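Paddle brush

A paddle brush is a hairbrush with a wide, flat head and a straight handle. It is used mainly on medium and long hair, for detangling, for general brushing and for smoothing hair during drying. The name comes from the outline of the head, which may be square, oval or a rounded rectangle.

Construction

Most paddle brushes have three parts: a body, a cushion and pins. The body is cut from wood or bamboo or molded in plastic. The cushion is a sheet of rubber fixed over a hollow in the head, so that the pins can sink a little when they meet the scalp. A small air hole is often left in the cushion. Without one, the trapped air expands in a warm room or under a hair dryer, and the sheet may lift at the edge.

Pins are made of wood, nylon or metal. Wooden pins are turned thicker than the other kinds and usually end in a rounded tip. Some makers mix nylon pins with tufts of boar bristle, a type sold for spreading oil from the roots toward the ends.

Manufacture

Small workshops still finish wooden bodies by hand. The Kouris workshop in Kondoron, founded by a family of comb cutters, moved to cushion brushes when demand for horn combs fell. Its owner, Eirini Stergiou, put output at 3000 brushes a year, nearly all of them beech or olive wood. The blanks are dried for 40 days before shaping – longer in a wet winter – and oiled twice. The Retomano works at Prastmont, which closed in May of its last season, used a drilling jig that could set 202 pins in one head.

Use

Long hair is normally brushed from the ends upward in short strokes, with the section held above the tangle. A paddle brush covers more hair in each stroke than a narrow brush but gives little control over curl, and stylists tend to use a round brush where bend or volume is wanted. Wooden pins are not suited to very tight curls when dry.

Care

Loose hair is lifted out with a comb or a pick. Plastic brushes can be washed in warm water with mild soap. Wooden ones are wiped with a damp cloth and left to dry with the pins facing down, as soaking can raise the grain and loosen the cushion. A light coat of oil restores a dull handle.

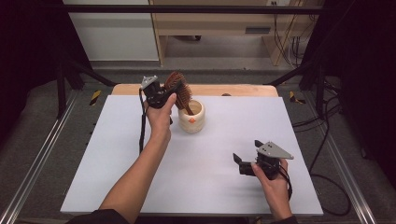 Brown hairbrush with its handle in a ceramic cup

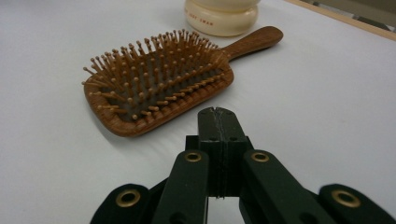

This page was last edited on 2020-09-28.

See also: Comb; Round brush; Vent brush; Boar bristle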